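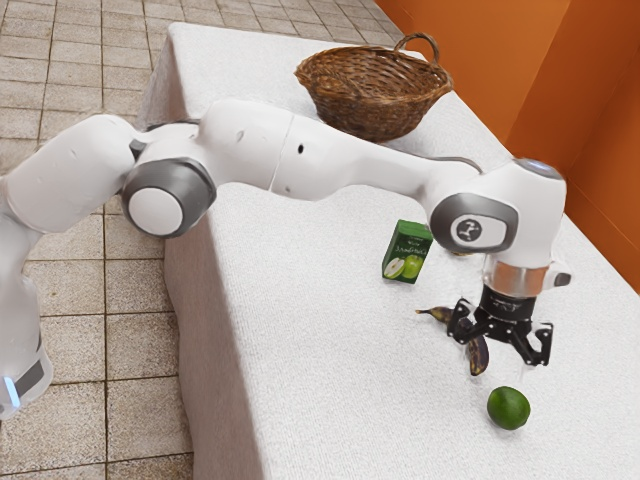

How a Robot Decides What to Do Next

A robot arm has motors, joints and, at the end, something to hold things with. None of these parts can decide anything. The deciding is done by software, which is a set of instructions written by people and carried out by a computer. This page explains how the software used at the Jevonthorpe Centre for Learning Machines helps an arm to pick up an object and put it somewhere else.

The software is called Sasell. It does its work in 3 stages: looking, planning and moving.

Looking

When you look at a banana, you know at once what it is. A computer receives only a very long list of numbers from its camera. Each number says how bright or how colourful one tiny dot of the picture is. The software must work out which dots belong together and what they show.

To learn this, Sasell was given 1,236 pictures of fruit, cartons and baskets. A person had written the correct name beside every object. The software made a guess, compared it with the correct name, and changed itself slightly when the guess was wrong. This is called training.

Fruit can be difficult. A banana may be green, yellow or almost black, and it is still a banana. A lime and a green carton have nearly the same colour but very different shapes. For this reason the training pictures included old fruit as well as fresh fruit, and objects turned in many directions.

The software must also work out where each object is. It is of little use to know that there is a lime on the table if the arm reaches for the wrong place.

Planning

Suppose the instruction is "put the banana in the basket". The software first breaks this into smaller steps. The gripper must open, go down on either side of the banana, close, lift, travel to the basket and open again.

Next, it looks for a safe path. There may be a carton standing in the way, and the arm has an elbow that must not knock it over. The software tries out many possible paths inside the computer — often more than 80 — before the arm moves at all. It throws away every path that would cause a bump, and chooses a short one from those that are left.

Moving

The last stage is called control. The software sends a message to each joint, telling it how far to turn and how quickly. Small sensors in the joints send messages back. If a joint has turned a little too far, the next message corrects it. This happens 120 times in every second.

You do something similar when you carry a full cup of water. Your eyes and hands keep noticing small mistakes, and you correct them without stopping to think.

Practising in a pretend world

New versions of Sasell are tested first in a simulation. A simulation is a world made by a computer, rather like the world in a video game. It can have a table, a floor, walls and a robot arm. The objects in it have weight, and they fall if they are dropped.

"A dropped carton in a simulation makes no mess, and we can begin again straight away," explains Wendell Sorensen, who leads the software group at Jevonthorpe. "We still have to test with real objects afterwards. Real fruit is softer, and it can be slippery."

Words to remember

Gripper: the part of a robot that holds things.
Joint: a place where the arm can bend or turn.
Simulation: a pretend world made by a computer.
Training: helping software to improve by giving it many pictures or tasks to learn from.

Something to try

Ask a partner to pick up a pencil with their eyes closed, following only your spoken instructions. Write down each instruction that you needed, and then see whether any of them can be left out.

This website uses cookies to remember your settings. Accept all | Manage cookies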